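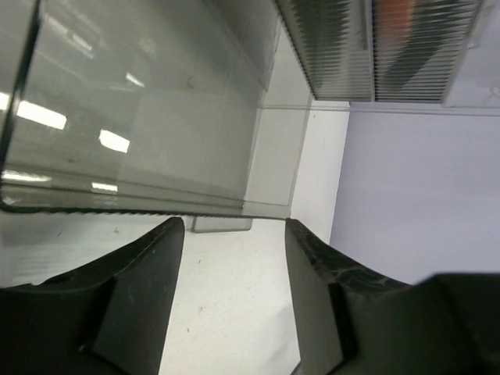

Storage. That's what January has been, storage and nothing else. We got back to the house after Christmas and I opened the hall cupboard and a bag of wool fell on my foot, and that was it, I was off. Everything out, everything on the floor, dog appalled. The thing I keep coming back to is whether you should be able to see your stuff or not. Big clear container, properly see-through, and you get every smudge and speck and the overhead lights bouncing off it in white bars, so half the time you're looking at the ceiling and not at whatever's meant to be in there. Ribbed panels are kinder. You get a blur of orange and you think oh yes, the orange thing, and that's enough.

Anyway. Jan 30, 2025 and the craft room is nearly done. Nearly.

Quick recap for anyone who missed the December post (it was mostly complaining). The craft room is the small back bedroom, the one with the window that sticks. Since we moved to Drindthorpe it's been the room where things go when nobody wants to decide. Fabric. Wrapping paper. A fish tank stand with no fish tank. My mum's button tins, which are NOT going anywhere, don't ask. Old tax stuff. One ski.

So the plan was:

- everything off the floor
- fabric where I can see it
- paper where I can't (it's ugly, it's always ugly, it curls)
- a table I can leave a project out on

Off the floor took two full weekends. I thought an afternoon. I found a quilt top I'd started before we had the dog, pinned, never sewn, pins rusted in. Little brown dots all through the cream squares. Sat down on the carpet for a bit after that one. Then washed it, no good, cut it up, kept the blue bits.

Fabric is the bit I'm happiest with. Went back and forth on clear tubs versus drawers for ages. My sister says drawers, but my sister irons her sheets. I went clear for the fat quarters, stood up on their ends like files, and ribbed-front for the scraps so I don't have to look at the mess but I still get the colour. Reds and oranges on the left, running down through the greens to the greys. The greys are out of control. Why do I own this much grey.

The ribbed ones are from the Bellamy range at Dusine, the homewares place out past the roundabout. $30 each, which I winced at, and then they had the bigger size at $50 and I winced harder and bought it anyway. They stack, but only if you line the lids up just so. Bit of a jiggle. The clips are stiff too, I broke a nail on the first one and said a word.

Cleaning the clear ones: warm water, drop of dish soap, microfibre cloth, dry it straight away or it streaks. Do not use paper towel. Do not use the window spray either, I did that years ago on an acrylic display box and it went all cloudy in one corner and stayed that way. Also, wipe the inside FIRST. If you do the outside first you spend ten minutes rubbing at a mark that's on the other side. Ask me how I know.

Paper is in a lidded basket behind the door. Done. Not thinking about it again till next Christmas.

The table - okay so the table is the not-done part. I ordered one called the Jolunmont, folding leaves, white top, castors that lock. It came with two left-hand brackets. Rang them, very nice on the phone, new one in the mail, that was a while ago now. So at the moment it's a table with one wing. I've got the sewing machine on the good side and the dog's claimed the underneath.

Walls I've left alone. I had a paint chip up for a week, a sort of greeny one, and every morning I liked it less so down it came. Might look at it again when the wether cools off, the room's an oven by two o'clock and I'm not painting in that.

Still to do: hooks for the rulers, a better lamp, something for the button tins becuase they're in a row along the windowsill and one good slam of that window and I'll be picking buttons out of the carpet till Easter. And the ski. If anybody local wants one ski, leave a comment, it's free, I'll even drop it round.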